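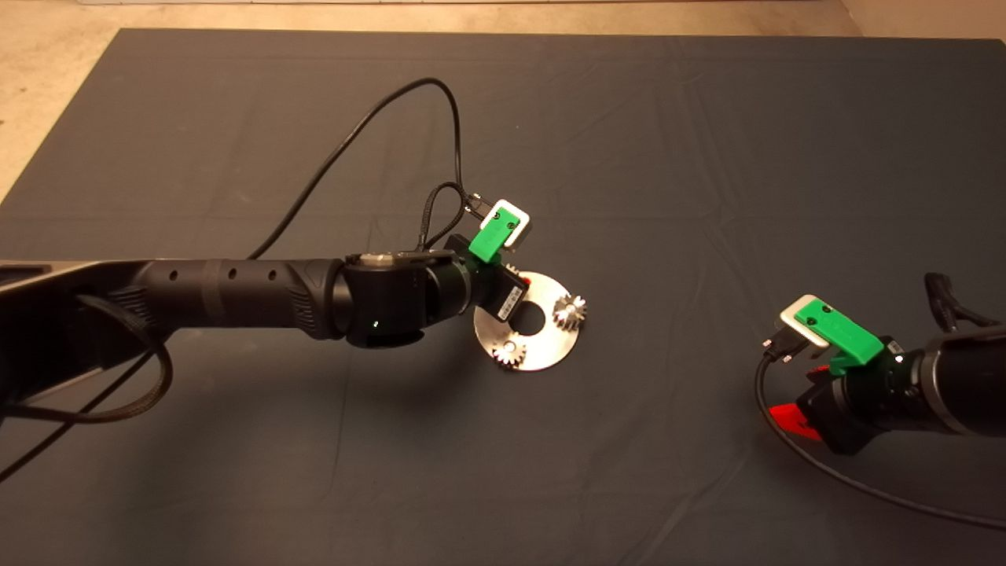 Workshop Tips: Getting Two Small Arms to Sort Shiny Parts

These tips are for anyone running a pair of bench arms from a home or shared workshop. Most problems with small metal parts are fixed in the software settings, so try these before you buy new hardware.

Lay down a dark, dull mat. Gears and washers stand out against it and the segmentation step has less to do. Creases are fine if you raise the minimum edge contrast a little. In Prirent the default is too low and every fold shows up as an object.

Lock the camera exposure. Polished steel reflects whatever is overhead, and auto exposure will chase the bright spot. Set it by hand with the shop lights on, then save it with the job file.

Mask out your own arms. Bright green gripper housings are handy here. Sample the color once, add it to the ignore list, and the detector stops reporting your gripper as a part. Black links need the joint model instead.

Teach stacked parts as separate objects. A gear resting on a steel disc will often come back as one blob. Label the disc first, then the gear, and tell the planner to clear the top layer before it reaches for the bottom one.

Give the cables some room in the planner. Nindby treats each arm as rigid links and knows nothing about a loop of wire. Add a cylinder 60 mm wide over the wrist as a stand-in. It costs a little reach, but the arm won't plan a path through its own cable.

Set a keep-out gap between the arms. When they face each other, let only one enter the middle at a time. A simple lock in the script is enough for two arms. Release it when the arm is back on its own side, and never on a timer.

Slow down the last 10 mm. Use a separate speed for the final approach. Small gears tip over easily, and a tipped gear needs a different grasp.

Log every failed grasp. Save the camera image, the planned pose and the joint readings together. Our log has roughly 1,000 entries now, and sorting it by part was more useful than any tuning guide.

Keep calibration files dated and don't overwrite the old one. If picks start landing to one side, load the previous file and compare before changing any offsets.

Last updated May 10, 2024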